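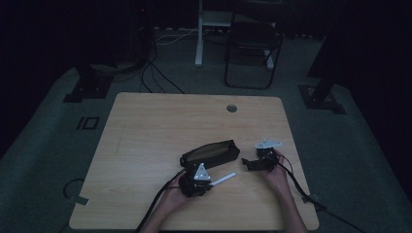 When I moved to Bodell in April, I believed that I would study the language every evening for 30 minutes. I did it for 2 weeks. Then I was tired, and the notebook stayed in my bag. My teacher, Peninah Ndung'u, did not scold me. She told me to choose one object each day and learn every word that belongs to it. So one day I chose a table, a pale wooden one with rounded corners, and I learned "grain," "matte," and also "grommet," the small round piece where the cables go through. I had lived my whole life without this word in any language.

My friend Josphat Nzioka uses a different method. He has an app with 3,000 words and he already knows 700 of them. He repeats them on the bus with his lips moving. I tried this too, but I forget a word very fast if I did not touch the thing or need to buy it.

My problem now is the small words. "In the bus" or "on the bus"? "At the corner" or "in the corner"? Peninah says both corners are correct but they are different corners. I wrote this down and I still read it again some mornings.

Next week I will choose the kitchen sink. I already know "drain" and "faucet," and I am a little afraid of what is under it.

Last updated: 22/05/2025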